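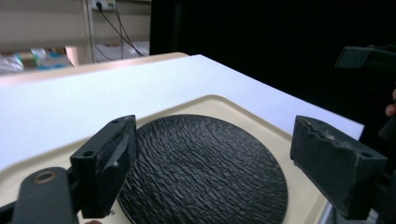
I finally finished my small project of the winter: to learn how to bake bread with rye starter, without buying any yeast. I will write what I learned in this thread, maybe it helps somebody who is starting too.

**2/** I began in October with rye flour and water in a glass jar. Equal weights, one feeding per day. On the second day there were many bubbles and I was very proud. On the third day there were none and I thought I had killed it.

**3/** Later I read that this is normal. The first bubbles come from other bacteria, and the real yeast needs more time. I should have read this before I threw away the first jar.

**4/** The second jar got a name, Mindulis. My kitchen is cold in the morning, so Mindulis lives on top of the fridge, next to the radio. It took almost two weeks until it doubled after each feeding.

**5/** My basic dough now: 500 g flour, 295 g water, a big spoon of active starter, salt. I know this is quite dry compared with what people show online. I tried the wet doughs and they stuck to everything I own, also to the sleeve of my good sweater.

**6/** A question I got last time: which flour? I buy from the mill shop in Hindcombe, the stone-ground one in the paper bag. Supermarket flour also worked for me, but the dough was ready earlier and I had to watch it more.
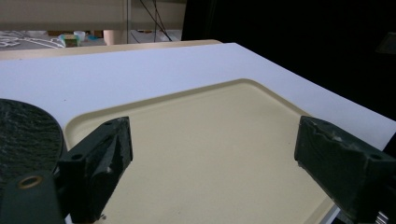
**7/** Now the part which I did wrong for the longest time, the second rise. I always waited for the dough to become "double," like the recipe said. In my cold kitchen this meant five hours, and then it went flat in the oven like a pancake.

**8/** What helped was the finger test. Press the dough softly. If it comes back slowly and a small mark stays, bake it. If it jumps back at once, wait more. If it does not come back at all - well, we call it flatbread and eat it with soup.

**9/** About scoring: I used a kitchen knife for months and it only pulled the dough. A razor blade is much better. One long cut, a little to the side, and do it fast. When I am slow I get a sad line that closes again.

**10/** Please let the bread cool before you cut it. I know, I know. With rye inside it is still sticky in the middle for some hours. I bake in the evening now, so I am asleep when I would like to cut it.

**11/** Things I still cannot do: a really open crumb, and seeded loaves where the seeds stay on the crust and not on my floor. If you have advice about the seeds, please write it under this post. I have tried water and I have tried egg white.

**12/** Next I want to try a bread with walnuts and less rye, maybe half of what I use now. I will post how it goes, also if it goes badly. Mindulis was fed this morning and is already climbing up the jar.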